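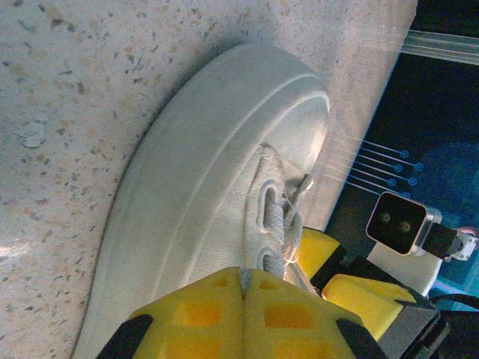
Ticket 2158: Yellow tinge on white canvas sneakers after washing
Board: Plernon Shoe Care Help
Status: Solved
Product line: Segura canvas low, off-white

Original post

Hi all! First ticket here, and I'm excited to finally have a place to ask this. I have a pair of Seguras in the off-white and I love them to bits, thick rubber sole and all. Last weekend I washed them in the sink with regular laundry detergent, rinsed them, and stood them on the balcony to dry. When I picked them up there was a yellow line across the toe, right where the canvas meets the rubber, and a second patch near the laces. The rubber itself looks fine. The laces came out gray.

What I've tried so far:
- Second wash with the same detergent. No change.
- Baking soda paste on the line, left for 40 minutes, brushed off. The line got a little fainter and a little wider.
- Laces in hot water with dish soap. Better, still gray at the tips.

Before I go any further, is this a stain or is the canvas done for?

Reply 1 (support)

Welcome, and thanks for listing what you've already done, that saves us both a lot of typing! The canvas is almost certainly fine. A yellow line that shows up during drying is usually leftover detergent. Water moves to the edges as the shoe dries, takes the soap with it, and the soap yellows in the sun. The spot where fabric meets rubber is the classic place for it.

A few questions:
1. How much detergent did you use?
2. Did you take the insoles out?
3. Were they in direct sun?
4. Any bleach at any point?

Please hold off on bleach for now. It can turn the glue yellow, and that kind of yellow doesn't wash out.

Reply 2 (original poster)

1. I didn't measure. A good long squirt.
2. No. I didn't know they came out!
3. Yes, all afternoon.
4. No bleach.

I just pulled the insoles and they are still damp underneath. They also smell like detergent, so I think you're onto something.

Reply 3 (support)

Great, that fits. Here's the plan:

Take out the laces and insoles. Fill a basin with cool water, no soap, and soak the shoes for half an hour. Squeeze the canvas gently under the water. If the water turns cloudy or you see suds, dump it and start over. Keep going until it stays clear.

Then mix 2 tablespoons of white vinegar into a fresh basin of water, soak for ten minutes, and rinse again.

Blot with a towel, stuff the toes with plain white paper towels (newspaper ink can transfer), and wrap the outside of each shoe in another layer of paper towel. Dry indoors, out of the sun. Change the paper when it feels wet.

For the groove that runs along the side of the sole, an old soft toothbrush with plain water is enough. Go along the groove and try not to scrub up onto the canvas, where you'd rough up the weave.

Reply 4 (another member)

Jumping in to cheer for the paper towel wrap! I did this on my Ketier slip-ons and the yellow came off on the paper. You peel it away and there's the line, on the towel where it belongs. So satisfying. Put the shoes on a rack if you have one so air gets under the soles.

Reply 5 (original poster)

Update! It took five basins before the water stayed clear. Five! The first one looked like a bubble bath. Did the vinegar, rinsed, wrapped everything up and left them in the hallway overnight.

This morning the toe line is gone on the left shoe. On the right one there's a very pale shadow that I can only find if I tilt it toward the window. The patch by the laces is gone on both.

Laces are still a bit dingy at the ends. Any ideas, or should I buy new ones?

Reply 6 (support)

Fantastic result! Repeat only the vinegar soak and the wrap on the right shoe and I think that shadow will go too.

For the laces, try oxygen brightener (the powder kind, not chlorine) in warm water for a few hours, inside a jar with the lid resting loosely on top. Rinse well and hang them straight. If they still bother you after that, the Urkano cotton laces come in an off-white that goes nicely with cream canvas. Pure white ones will make the shoe look yellower than it is.

Reply 7 (original poster)

Right shoe is clean! Laces came up so well that I'm keeping them. I've laced everything back up and I'm wearing the pair to dinner at 7. Thank you both so much, please mark this one solved.

Ticket closed by support. See also ticket 798, water marks on canvas after rain.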